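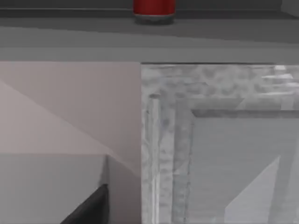
Red can at the back of the counter

Ticket: meal planner won't stop doubling my recipes after sync
Status: Solved (mostly)
Opened by: Rosemarie Diekmann
August 3, 2023

Hi all. I've used Cornstead for my recipes for years and I love it, so please read this as a fan with a problem and no hard feelings! I have the desktop program and the phone app, and they sync through the Sivo account that comes with the paid plan. Until this week I had 1,246 recipes. This morning I have 2,456. I did not get that busy overnight.

What I was doing when it started: I changed the name of one category. It used to be "Breads" and I wanted "Breads & Rolls" because I kept forgetting where I'd put the rolls. I did it on the desktop, closed the lid, and went out to the yard. When I picked up the phone later, the sync wheel was going and going, and it stayed that way through supper.

Now nearly everything is in there twice. The second copy has the same title and the same ingredients, but the notes are blank and the star rating is gone. The notes are the part I care about! My aunt's Jelínek rye has a good page and a half of notes under it (hers and mine both) and I would be sick if I lost the wrong one.

Tried so far:
Signed out and back in on the phone. No change.
Restarted the desktop. No change.
Turned sync off on the phone and deleted one double by hand. It stayed gone until I turned sync back on, and then there it was again, smiling at me.
Ran "Find duplicates" under Tools. It says none found. I can see two lemon bars from where I'm sitting.

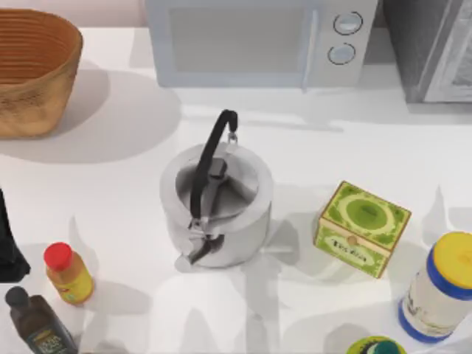

Update, same afternoon. I made a backup before touching anything else, which I should have done first, I know. File > Export > Full archive. It took a long while and the bar sat at the very end for so long I thought it had frozen, but it finished. If yours looks stuck there, give it some time before you force it closed.

Then I went looking in the log, which lives under Help > Show activity. I'm not a computer person but I can read, and the same line was in there over and over:

category not matched, creating new record

So my guess was that the phone still believed in "Breads" and the desktop believed in "Breads & Rolls" and they were each trying to be helpful. That didn't explain why my soups doubled too, though.

Second update. Support wrote back – thank you, that was quick. They asked for the version number on each device (desktop was current, the phone was two updates behind, oops) and whether I had any special characters in a category name. Well, yes. The "&" sign. Apparently the older phone version chokes on it, gives up on the whole category list, and treats every recipe as brand new. That's why it wasn't only the bread. It also batches uploads 200 at a time, so the doubles had come in waves, and the last batch never finished. I guess that's why the total isn't an exact double.

The steps that worked for me, in order:

1. Turn off sync on every device. I forgot the old tablet in the sewing room and had to start over.
2. Full archive export from the desktop.
3. Update the phone app.
4. Rename the category with no "&" in it. Mine is now "Breads and Rolls."
5. On the desktop, sort by Date Added and delete everything the bad sync brought in. Check a few first to be sure they're the ones with blank notes.
6. Empty the trash inside the program too. It has its own.
7. In the Sivo account settings, choose "Replace cloud copy with this device."
8. Turn sync on for the desktop, wait for the green check, then do the phone.

I'm back to 1,246 and the rye notes are all there, every word. The only leftover is 13 recipes that lost their photos. They show a gray square until I add the picture again. Twelve I don't mind. The other is the Sumholm loaf, and I'd like that one back if anybody knows where the program keeps its picture files on a Mac.
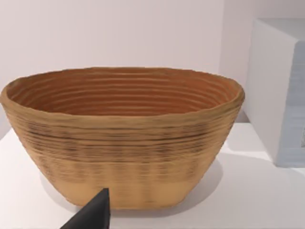
Oval basket, coiled sides

Also a small request while I'm here: could "Find duplicates" please compare titles? It only seems to look at the record number, and that's no help at all when the copies get new numbers. I'll leave the ticket open until I hear about the photos.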